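Reading time: 4 min
Last updated: 9 March 2025

The hot water in my flat in Gultbridge takes a long time to reach the kitchen tap. I had put up with it for years, and in December I finally measured it. With the tap fully open the water took 23 seconds to go from cold to something I would wash a greasy pan in. The bathroom sink is next to the boiler and gets there almost at once.

The delay comes from the pipe. When the tap is closed, the hot water left in the run cools to room temperature, and all of it has to be pushed out before fresh hot water arrives. The volume is easy to work out if you know the inside diameter and the length. The length is the hard part in an older building, where the pipe rarely takes the route you would pick yourself.

I found mine by switching the boiler on, running the tap, and feeling along the walls and the floor edge for warmth. The pipe leaves the boiler cupboard, goes up, crosses above the hall, comes down behind the fridge and then doubles back under the window to the sink. A direct route would be less than half of that. My guess is that the kitchen and the bedroom were swapped at some stage and the plumber extended what was already there.

A second effect makes things worse. The first hot water through a cold pipe gives up heat to the metal, so the front of the hot slug arrives lukewarm. If you time the delay by hand you will get different answers depending on what you call hot. I settled on a kitchen probe thermometer held in the stream and a fixed threshold, and ran the test three times with the heating off and a long gap between runs. The results agreed to within a second, close enough for plumbing.
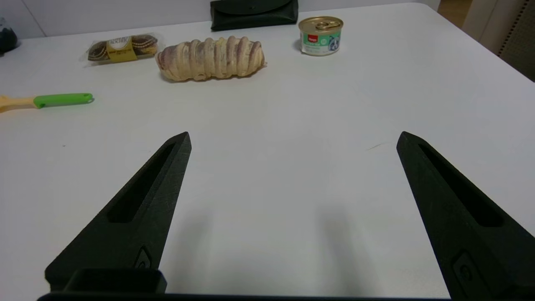 Flow rate matters as much as volume. The kitchen tap has an aerator that limits the flow, and mine was full of scale. I unscrewed it, left it in vinegar overnight and put it back. The delay dropped to 17 seconds with no other change. I should have done this first, before crawling behind the fridge.

The boiler contributes too. Mine is a Nirnis combi, which makes hot water on demand and keeps no tank. It has to detect flow, run the fan, light the burner and bring the heat exchanger up to temperature. There is a preheat setting that keeps the exchanger warm between draws. It shortens the wait a little and burns gas all day to do it. I ran it for a week, looked at the meter, and turned it off again.

Insulation is the fix most people suggest, and it helps only in one case. Foam sleeve slows the cooling of the water standing in the pipe, so a second draw soon after the first comes out hot. After a night at room temperature the pipe is cold with or without foam. I sleeved the section above the hall anyway, as it was exposed while I had the panel off. Rinsing a cup half an hour after breakfast is noticeably better. The first draw of the morning is the same as before.

The remaining options cost more. A recirculation loop needs a return pipe and a pump, and it keeps the whole run hot, with the losses you would expect. A narrower pipe holds less water, but the pressure drop goes up quickly as the bore shrinks, and the boiler has a minimum flow below which it will not fire. I looked at a small electric heater under the sink, the Indar type with a few liters of storage. It would cover the first draw while the main supply catches up. It also takes up the cupboard space where the bin lives, and it needs its own relief valve and somewhere for that valve to drain.

I asked for a price on rerouting the pipe directly through the wall. Wogan, the only local firm that answered, quoted 2,026 for the job including making good, but not including tiles. At the amount of water I waste each day, that would never pay for itself. It would be a comfort purchase.

For now I catch the cold water in a jug and use it for the kettle filter and the plants. I have also put a reminder in the calendar to descale the aerator every 30 weeks. The water here is hard, so I may need to shorten that interval. I will measure again before the next cleaning and add the figure to this post.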